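3.2 余量：线缆为什么总是比需要的长

图3 垂下、折回并以黑色线夹固定的线缆 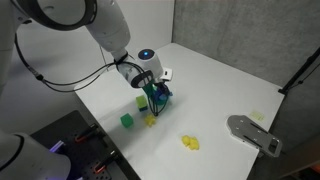 线缆研究长期偏爱两端。插头有标准，接口有年表，收藏者甚至能为某一代充电口写出悼词，中间那一截却很少有人过问。本文把两个连接点之间超出直线距离的部分称为“余量”。余量在采购单上没有单独的一栏，在平面图上也画不出来，可是凡需要弯腰才能打扫的地方，多半是它的地盘。按通行的整洁标准，余量属于缺陷，应当收短、扎紧、塞进线槽。图3中那束黑色线缆从左侧引出，沿后墙一带垂下一个弧，再向上折回，由一枚黑色线夹收住，这个弧若按直线计算，全属浪费。Riis在访谈中把类似的弧叫作“肚子”，并主张有肚子的线比没肚子的线活得长。他没有给出数据，语气则相当肯定。

上一节已经说明，Hendcombe办公楼的布线经历了三次翻修，每一次都宣布自己是最后一次。我们在楼内42个房间记录了线缆的走向，并访谈了17名长期使用者。访谈提纲原本只有一个关于余量的问题，排在末尾，预计一分钟内可以答完。Laurinda Cardoso用掉了整个下午茶时间，其后的提纲因此作了调整。

受访者对余量的处理可以归为几种做法，彼此之间的界线并不如编码手册所希望的那样清楚。最常见的是盘绕：把多出的部分绕成圈，用扎带束紧，放在桌子后面，从此视为不存在。其次是悬垂，即任其下坠，理由通常是“以后可能要挪桌子”。在有这一说法的受访者中，桌子挪过的有两位，其中一位挪完又挪了回去。第三种做法是藏匿，包括地毯下、柜子后，以及一只写着“杂项”的抽屉。抽屉里的线大多两端均未连接，严格说来整根都是余量，是否应纳入统计，作者之间至今意见不一，本文暂从Mousavi，予以剔除。

值得注意的是，受访者评价别人的余量与评价自己的余量，用的是两套词汇。谈到邻座，用“乱”“缠”“迟早绊倒人”；谈到自己，用“留了一点”“有弹性”“我知道哪根是哪根”。我们请其中9人当场辨认自己桌下的线缆，在不拔插头的条件下说明每一根通向何处。结果与自信程度之间看不出关系，不过受访者对这项任务的评价相当一致，认为它不公平。Rashti指出，辨认失败并不意味着秩序不存在，秩序可能存在于另一个人那里，例如已经离职的人。这一意见在讨论部分还会提到。

楼内的正式规定对余量持否定态度。Mirzaei布线手册用一整章谈固定，用一个脚注谈松弛，脚注写道：“转弯及活动处应适当留长。”“适当”一词在手册中没有定义，在Jernex版的修订稿里改成了“合理”，同样没有定义。施工人员的理解各有师承。有人以一个拳头为准，有人以前臂为准，还有人把整卷剩下的都留在吊顶里，认为剪断以后再要接上，麻烦的是自己。吊顶里的那一部分因此成了全楼最诚实的档案：每一次翻修的乐观程度，都按长度保存在那里。遗憾的是，管理方没有批准我们把它取出来测量。

由此也可以解释一个初看有些矛盾的现象。整理行动之后不久，桌下的线往往又恢复原状，管理方把它归结为使用者的惰性，并在十二月发出过一份措辞温和的通知。我们的记录支持另一种读法。收紧之后的线缆只适应收紧那一刻的房间，而房间里有人，人会把显示器转向同事，会把台灯借走，会在暖气片旁边另立门户。每一次微小的移动都要向线缆借长度。扎带越紧，借起来越像是一次申请，多数人于是改用剪刀。剪断的扎带在地面上分布均匀，可以作为观察指标，Naseri曾提议以此为题另写一文，目前仍在搁置。

Hurkik公司的展示间提供了一个反例。那里的桌面没有任何可见的线，讲解人员称之为“零余量方案”。桌面以下是一只带锁的箱子，我们获准打开它，时间不长。箱内的线缆绕得很密，总长据讲解人员估计超过桌面所需的数倍，他随后请我们不要引用具体数字。零余量在这里的准确含义，是余量有了一把锁。就访客的感受而言，两者确实难以区分。

以上分析有几点局限。首先，记录工作在白天进行，夜间保洁对余量形态的影响没有观察到，而保洁人员很可能是全楼唯一逐根碰过这些线的人。其次，42个房间的走向图由两名编码员分别绘制，两人对“垂下”与“掉下来”的判断有分歧，经协商统一为“下行”。再次，本文没有讨论无线设备。受访者普遍认为无线设备解决了余量问题，说这话时手里大多拿着充电线，其中最长的一根从窗边一直通到门后的插座。下一节转向插座本身的位置，以及它与家具之间由来已久的不合作关系。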